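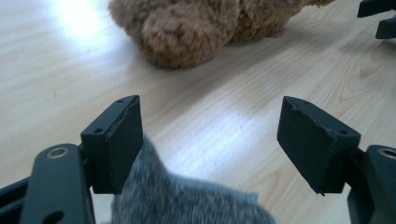

Chapter 4
Wood Surfaces in the Home

2024-08-14
By Bastien Lemaire and Thierry Langlois

Most of the wood a person touches in a day is flat. It is underfoot, under a plate, or under an elbow. This chapter deals with those flat surfaces: how to read them, how light changes what you see on them, and how to clear and clean them between uses. Chairs, frames and carved pieces come later in the book.

You will need very little equipment. A soft cloth, a bowl of water, a desk lamp and one piece of pale wood are enough for the exercises. If your classroom has a Gollard bench, use the unpainted side.

Grain

Grain is the pattern left by the way a tree grew and the way the log was cut. On a pale board it may show only as faint streaks. On the same board, a short distance away, the lines may bend into waves or close into a swirl where a branch once left the trunk. The swirl is a knot, or the wood close to a knot. It is often darker than the wood beside it, and it can be harder under a blade.

Run a fingertip along the streaks and then across them. On bare wood you can usually feel the difference. On wood with a thick clear finish you may feel none, and you have to go by eye. Write down which kind of surface you have before you do anything else to it. Students who skip this step tend to wet a bare board as if it were sealed.

Pale woods are hard to tell apart. Beech and birch both come out blond after sanding, and a stain or an aged finish can shift either one toward yellow. Learn to say "a light wood" until you have a better reason to be more exact. The identification tables in the appendix will help, but they work best with a clean end cut, and a finished table rarely offers one.

Light

A smooth finish acts a little like a mirror. Where a window or a lamp is reflected straight to your eye, the color drops out and the wood looks white. Step to one side and the white patch moves with you. The grain under it was there all the time.

Glare causes two common mistakes. The first is to take a reflection for a worn or bleached place and start to repair it. The second is to miss a real scratch that happens to lie inside the bright part. The cure for both is the same - look from at least two positions before you decide. A low lamp set to one side is also useful. It throws small shadows from dents and scratches that overhead light hides. 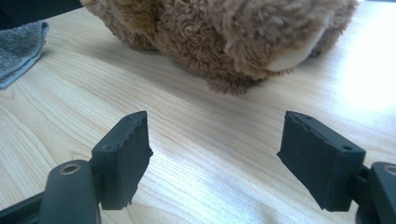 Soft things on a hard surface need separate thought. Cushions, wool throws and plush toys do not scratch a finish by themselves, but they hold grit, and grit does. They also hold water. A damp toy left overnight on unsealed wood can leave a dull ring or a pale bloom in the finish.

Long or curly pile is the worst for this. It hides crumbs well, and the underside can stay damp after the top feels dry. Pick the toy up, shake it outdoors, and press the underside with a dry paper towel. Check the smooth patches on the paws and feet as well, where a toy has them. They get handled more than the fur does and may have picked up something sticky.

Clearing and wiping

Clear the whole surface before you wipe any of it. Lift things off - do not slide them. Put soft things in one place and hard things in another, and keep both off the floor if the floor is next on your list.

Wipe with the grain, using a cloth that has been wrung out hard. Follow with a dry cloth. Then wait 30 minutes before anything goes back, even if the surface feels dry to the hand. In a cold room, wait longer. The test boards in the Osman workshop, where this chapter was first taught, were wiped in this way every October and given fresh oil only when water stopped beading on them.

Do not use polish in these exercises. It fills the grain, changes the shine, and makes it hard to judge what the cloth alone has done.

Exercise 4.1

Choose a table or a stretch of floor in pale wood. Sketch the direction of the grain with a pencil arrow and mark any knots. Set a lamp at one side and draw the outline of the glare. Move the lamp to the other side and draw the new outline in a second color. Keep the sketch, as you will need it again for the work on scratches in the next section.

Exercise 4.2

Lay a dry soft toy or a folded wool cloth on a clean sheet of dark paper. Press it down with your hand, lift it straight up, and look at what it has left behind. Shake the item outdoors and repeat on a fresh sheet. Note the difference.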